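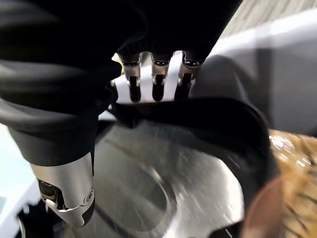
Workshop notebook, Clitham Conservation Laboratory
Wednesday, November

Subject: starch paste trials for the Tremblay ledger spine linings

The second batch of wheat starch paste was prepared at 8.40 a.m. in the small saucepan, one part starch to five parts deionised water by volume. The starch was soaked for 36 minutes before heating. The mixture turned translucent earlier than the first batch did and was held on low heat, with constant stirring, until it fell from the spoon in a sheet. It was then sieved 2 times through the horsehair strainer. Colour good, no lumps.

Test strips were cut from the Stesano kozo tissue, grain parallel to the spine, and applied to offcuts of the grey board. Seven strips in all, numbered in pencil on the reverse. Strips 1 to 4 received paste at full strength; strips 5 to 7 received paste thinned to the consistency of cream. All were placed between blotters under an 800 gram weight.

Observations at 2 p.m.: strips 1 to 4 flat and well adhered. Strip 6 lifts at one corner. Strip 5 has cockled slightly along the long edge, possibly from overwetting. Strip 7 satisfactory.

The thinned paste is not recommended for the first lining. It may still be suitable for the outer layer, subject to a repeat with less water on the brush.

The Goltunard press remains out of service pending a new platen screw. Colleagues are asked to use the nipping press and to enter their bookings on the sheet by the door.

To do: label and refrigerate remaining paste; discard Monday's jar (sour); change blotters before closing.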